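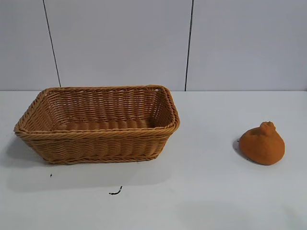
July 22, 2023
Posted by Najwa Tannous to the bench notebook
Print this entry | E-mail this entry
4 comments | 2 shares

Basket, again. Armindo wants a yes or no on the twisted rim before he orders more of them, and I'm not ready to give him a yes.

For anyone picking this up cold: the Arnness basket is the tan rectangular one with the flared sides and the rope-look edge at the top and bottom. Draslow sells it to us as "weatherproof woven resin." I'd like to know which part of that has been tested and by whom. The sheet that came with it has a drawing of a sun and a drawing of a raindrop and no numbers on it at all. I wrote to them in January asking what the strand was made of and got a second copy of the same sheet.

What I can say from looking at it on the white table under the lamp: the weave is tight and runs level along the sides, and the uprights show through as faint ribs. Inside is a bit more golden than outside. Karim says the inside is a different strand. I say it's the same strand with more light on it. We turned it under the lamp for a while and neither of us changed his or her mind. I'm not going to write "two-tone" in the listing on the strength of Karim's eyes or mine. If Draslow says in writing that it's two strands, fine.

The rim. It's a double twist, and where the layers come together toward the right-hand end it looks thicker and a shade darker. Carla thinks that's the start and finish of the band overlapping, which is how she'd do it, and how the Khasawneh shop always did it with real willow when her father ran it. On willow you want the overlap because the ends shrink and pull. On a plastic strand, if it is plastic, I don't see what the overlap buys you except a place to hide the glue. I pushed a thumbnail in under it and it didn't lift. That proves my thumbnail is short.

Pull test, such as it was. Hung the basket from the rim with the luggage scale and a strap, one long side only, and loaded it with the sandbags up to 20 pounds. Left it over lunch. The long side bowed while it was loaded and came back when I took the bags out. I couldn't find a loose strand afterward. Before Armindo writes this up as "passed": there is nothing for it to have passed. We made up the weight because it's what the sandbags add up to. A person picking up a basket of wet towels doesn't pull straight down for an hour, they yank at it with one hand and bang it on a door frame. I'd trust Jihad's kids over the luggage scale.

Did the yank as well, by hand, both ends. Same result, nothing moved. I'm writing it down because it's the truth, and I still don't like it as a test.

Base. The bottom band sits flat on the table along the front, which I will give them. The Romov one we had last spring rocked on two corners from the day it came out of the box, and Romov told us it would "relax." It never relaxed. With the Arnness I slid a sheet of printer paper along under the front edge and it caught all the way. I tried the same along the back and it went in a little way at one corner. Could be the basket, could be the table. I turned the basket end for end and the paper went in at the other corner, so it's the basket. It doesn't rock. Carla says a hand-woven base is never flat all over and I should stop. Noted.

One worry I keep coming back to is the floor of it. The strands there lie side by side in a band, and I can feel more give in the middle than near the walls. With towels that won't matter. With jars it will. The Draslow catalog has it full of wine bottles. I would like to see that basket after a month, and I'd like to know how many people were holding it up when the picture was taken.

Smell. Faint, sort of like a new shower curtain. Jihad can't smell it. Armindo says it goes off in a few days, and he may be right, but he also said that about the Romov cushions.

Water. Not done yet. I don't count the damp cloth Karim wiped it down with, although he has put "cleans easily" on the board with a check mark next to it. It was already clean. Proper version is below so we don't argue about it later:

- Weigh it dry on the parcel scale. Did this, 931 grams, three times running, so the scale at least agrees with itself.
- Stand it in the sink overnight with the base under water.
- Shake it out, weigh it, leave it on the rack, weigh it again the next morning and the one after.
- Look at the bottom band first. If there's a wire or a wood core in there, that's where it will show.

I would bet on a core. The corners are rounded but they hold their curve too well for strand alone, and when I squeeze the sides together they come back sharply. If it's steel and the cut ends aren't sealed, "weatherproof" lasts one season and we get rust marks on somebody's patio and a letter. A magnet would settle it and the magnet is not in the drawer. Whoever has the magnet, please put it back.

About price, because I know that's what this is really about. Armindo has 307 of these penciled in for the spring order, and Draslow is holding the discount till the end of the month. They held the discount till the end of the month last time too, and the month after. I don't see the rush. If the water test goes well I'll sign off on the size we have here. I won't sign off on the large one from this, whatever Draslow says about it being "the same construction." Same construction on a longer side is a weaker side. We have not had a large one in the building.

Where I stand tonight: better made than I expected from the sheet. Rim sound as far as I can test it, which isn't far. Base good enough. Floor doubtful for anything heavy. Material unknown. Color argument open.

To do
Najwa: sink test, starting tonight. Ask Draslow a third time what it's made of, and ask about the core.
Karim: take the check mark off the board.
Carla: look at that overlap with the loupe and tell me if you see glue.
Armindo: please don't order anything.

Comments (4)

Karim Rizk
Check mark is now a question mark. I still say the inside is a different strand. Hold a cut end from each next to each other and you'd see it. Can we cut one up?

Carla Khasawneh
Looked at it. There's something shiny down in the twist but it could be where the strand got hot and melted a bit when they trimmed it. Wouldn't swear to glue. The overlap is neat work, whoever did it had done it before.

Jihad Farah
Magnet was in my coat, sorry. It sticks at the corners, and weakly along the top. Doesn't stick anywhere on the floor.

Najwa Tannous
So there's metal in the corners and the rim, and the sheet doesn't mention it. Leaving the basket in the sink a second night. Karim, we can cut it up after that and not before.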